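Tenants' group questions "hotel standard" claims for furnished lets in Bostham

Mincombe Renters' Forum has today asked Fostdale Lettings to explain what its tenants receive for the furnishing charge added to rents across Bostham since March. The charge is £72 a month. Fostdale's brochure says it pays for a "hotel standard bedroom". The forum has read the brochure several times and still can't find out what that means.

Over the winter, members of the forum went through the inventories of 37 furnished flats let by the company. In most of them the bedroom section ran to four or five lines. "Bed, double" was a common entry, with no word on the age of the mattress or whether it had ever been replaced. Bedspreads and cushions were often listed in more detail than the mattress underneath them.

"A smart bedspread is a nice thing to have and I've no quarrel with it," said Ibsa Yimer, who chairs the forum. "But you don't sleep on the bedspread. If I'm paying extra every month I'd like to know how old the mattress is, and I've asked that question in writing and been sent a leaflet about scatter cushions."

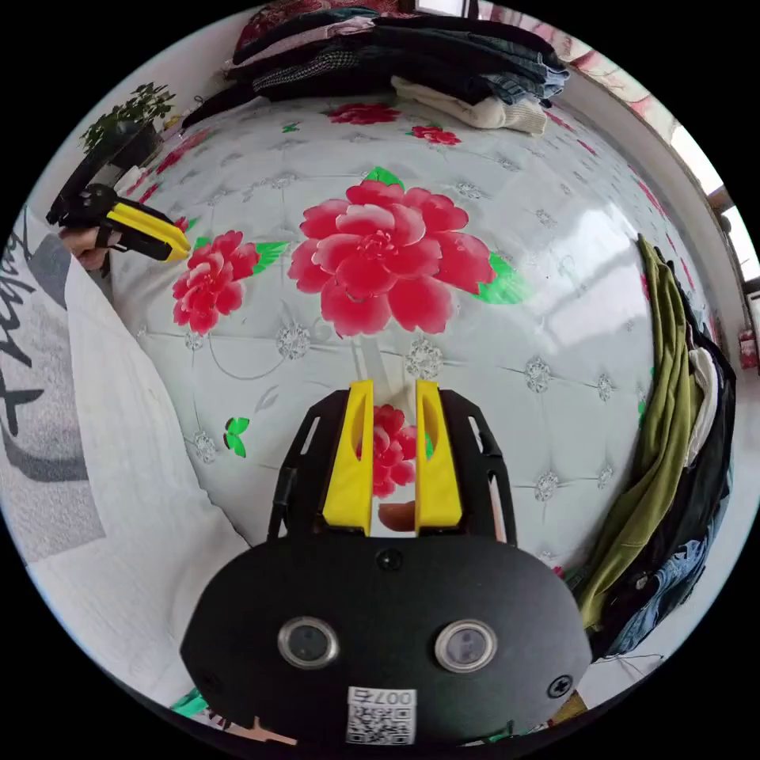

Fostdale has told tenants that the charge reflects "rising expectations" and that it surveyed 1,581 renters before bringing it in. The forum has asked to see the questions. So far it has been given a one-page summary, which says that renters like comfortable bedrooms. The summary does not say whether they were asked if they would pay for one, or how much.

The company also points to its two-year refresh promise, under which soft furnishings are looked at every 2 years and changed "where appropriate". The forum would like to know who decides what is appropriate. Tenants at Abera Court, where the promise has been in place longest, say they have had one visit between them, and that it dealt with the curtains in the hall.

The forum is asking Fostdale to do the following before the next round of renewals:

Put the age of every mattress on the inventory.
Publish the full survey, with the wording of each question.
Let tenants who bring their own bed and bedding opt out of the charge.
Give a named contact for complaints about furnishings.

Mr Yimer said the forum had been offered a meeting. "We'll go, of course. We went to the last one too, and came home with a tote bag."

Tenants of furnished flats in Bostham who want their inventory checked can bring a copy to the forum's drop-in at Mincombe Library, open until 7pm. Unfurnished tenants are welcome as well, though the waiting time may be longer.

Ends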